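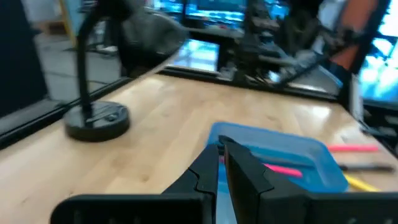
October, late evening, at the kitchen table with toast

What a night on the arm! I got down to the workshop a bit after six and Bezawit was already there with the laptop open, wanting to try the new wrist mount before we'd even got our coats off. We'd agreed that tonight was going to be about pens and nothing else. Last time we had far too many things on the go and learned nothing from any of them. So: the blue tray on the bench, one pink marker inside it lying on the slant, another pink one and a pencil left out on the wood beside it, and the fingers aimed straight at the one in the tray. The job is to pick up the marker inside and leave the others alone. It sounds like nothing. I have now spent 5 evenings on it and I'm still grinning.

The glare is my main worry. That maple is so shiny that the overhead light makes pale patches all over it, and I think the wrist camera takes some of them for edges. Carolina wants to rub the whole top down with wire wool and oil it. I said over my dead body, it's a beautiful bench, but I might come round. A sheet of brown paper would do for testing (must bring the roll from the loft).

Moushumi had reprinted the left finger with the stepped inner edge a little deeper, and I love it. The old one let round barrels roll up and out as it closed. The steps give a barrel somewhere to sit. First go, it closed on the marker, lifted, and held it while I counted to 6, and we both shouted so loudly that Kamrul came through from the other room to see what had broken. Second go it missed completely and shoved the tray along the bench. Third go fine. I wrote all of it down, misses too, because Farzana will ask.

Things to sort before next time:

Wrist cable. Still too short when the arm reaches across to the far side. I felt it go tight twice. Kamrul says he has a longer one at home and that I'm welcome to it if I return his good crimpers.

Software. The Morkow board dropped its connection once, right in the middle of a move, and the arm just stopped where it was. Good that it stops! Less good that it took me ages to find out why. The log was 2686 lines long and the one that mattered was near the bottom. I've set it to beep now.

Weight. With the new finger and the mount on, everything past the wrist comes to 573 grams on the kitchen scales, roughly what I'd hoped for. Moushumi thinks she can hollow out the back plate and save a bit more.

Blue plastic. I can't decide if it's a help or a nuisance. The camera finds the rim straight away with all that colour, but you can see through the sides, and the box confuses it more than the tray does. I've asked Bezawit if she has anything solid we could swap in, just to compare. 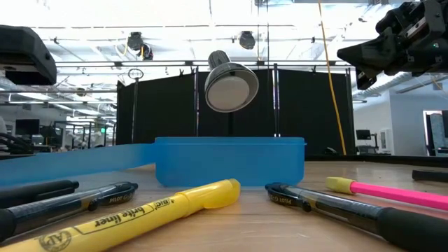

Later, in bed

Couldn't sleep, kept thinking about pens. The two G2s are the real test, I'm sure of it. Dark barrel, dark rubber grip, and then that clip, which can end up facing any way it likes. The yellow highlighter ought to be much easier, being fat and bright, and I want to try it first next time so we start with a win.

Idea: take the pen by the rubber part every time, and teach it to look for the clip so it knows which end is which. Carolina did something like this for her Uridgate sorter, and I'll ring her in the morning before work. If she still has the code I could have it running by the weekend.

Also must remember to pay Bezawit back for the screws. And buy milk.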